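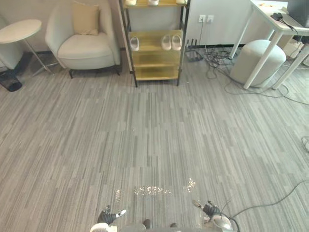
Prullside Puts Two Gripper Designs Through the Slipper Test

Prullside has begun a side-by-side trial of two grippers for its household robot, and the job chosen for the first round is putting slippers on a rack.

The work is being done in a furnished room at the company's offices, where the robot shares the carpet with a shoe rack, an armchair, a side table and a desk. The rack has a black metal frame and light wood shelves. Slippers go on the upper shelves and the lower ones are kept free for the robot to fill.

The two designs in the trial come from different suppliers. The Komex gripper has stiff, blocky fingers and closes with a fixed stroke. The Lengyel gripper has a softer pad and lets the controller change the closing force partway through a grasp. Both bolt to the same wrist, and a swap takes 15 minutes including the calibration check.

Irén Szilágyi, who runs the trial, said slippers were picked over the usual blocks and cups because they fold.

"A block is the same shape after you grab it," she said. "A slipper caves in at the heel, and then the arm is holding something it has no model of. We wanted to see which hand copes with that and which one drops it on the way up."

Each run starts with the robot parked on open carpet facing the rack. An operator puts a slipper down within reach. The robot has to find it, pick it up, drive to the rack and leave it on the shelf it has been told to use, toe pointing out. A run counts as failed if the slipper falls, lands on its side or hangs over the edge of the shelf. Pushing the rack out of place is also a fail, even if the slipper ends up where it should.

Operators do one full set with the Komex gripper on both arms, then one with the Lengyel. Mixed pairs were tried for a few days in May and dropped. The arms have slightly different reach near the floor, and the team could not separate the effect of the hand from the effect of the side it was mounted on.

Early runs show the two grippers failing in different places. According to Szilágyi, the Komex is better at getting under a slipper lying flat on the carpet. Its fingers are narrow at the tip and do not bend when they touch down. The trouble comes at the shelf, where it tends to let go all at once and the slipper tips over. The Lengyel sets things down gently but needs more tries to get hold of them in the first place.

"On the floor I would take the Komex and at the shelf I would take the other one," she said. "That is not an answer we can ship, so we keep going."

Lighting has been a second problem. Small bright spots show up on the carpet at certain times of day, and the head camera has mistaken them for the edge of a pale object. Dezső Virág, who looks after the camera software, said the robot reached for a bright patch on 2 runs and closed its fingers on nothing. Those runs were thrown out of the gripper comparison but kept for his own use. He has since changed the exposure setting and plans to try a second camera lower on the body.

Virág said he had no interest in closing the blinds. "People who buy this will have windows," he said.

Cables are part of the course as well. Black leads run over the carpet on the desk side of the room, and the robot is expected to keep its wheels and fingers clear of them. The operators log any contact. So far the robot has stopped short of them more often than it needed to, and several runs ended in a timeout with the slipper still in its grip.

The arm controller was supplied by Burkon, which also provided the force readings the team is using to compare the two hands. Valquíria Nogueira of Burkon spent part of the first week on site adjusting the loop that handles the last stretch before contact with the floor. The grippers work very close to the carpet in this task, and the original settings made the arms stop and start on the way down.

"It looked nervous," Nogueira said. "We slowed the final approach and widened the window for what counts as touching. Now it goes down in one move. It is slower, and I expect Irén will ask for some of that time back."

The same settings are being used for both grippers. Lengyel had asked for its own tuning, arguing that a soft pad reports contact later than a hard finger. Prullside turned that down for the first round and has agreed to it for the second.

Scoring is done from recordings by Seon-mi Yeo, who is not told which gripper was listed for a run. She said the arrangement only goes so far, as the hands are in view for most of each recording and are easy to tell apart. The shelf results are scored separately from a still taken after the robot backs away, and she considers those the more reliable numbers.

The second round will use the same room with the furniture moved. Besides slippers, the robot will be given laced shoes and a pair of rubber boots, and it will be asked to use the lowest shelf, which neither gripper has reached without touching the shelf above it. Szilágyi said the wrist housing is the part most likely to hit, and a slimmer one is being machined.

Prullside plans to choose one supplier after the second round. Results from the first will be shared with Komex and Lengyel but not published.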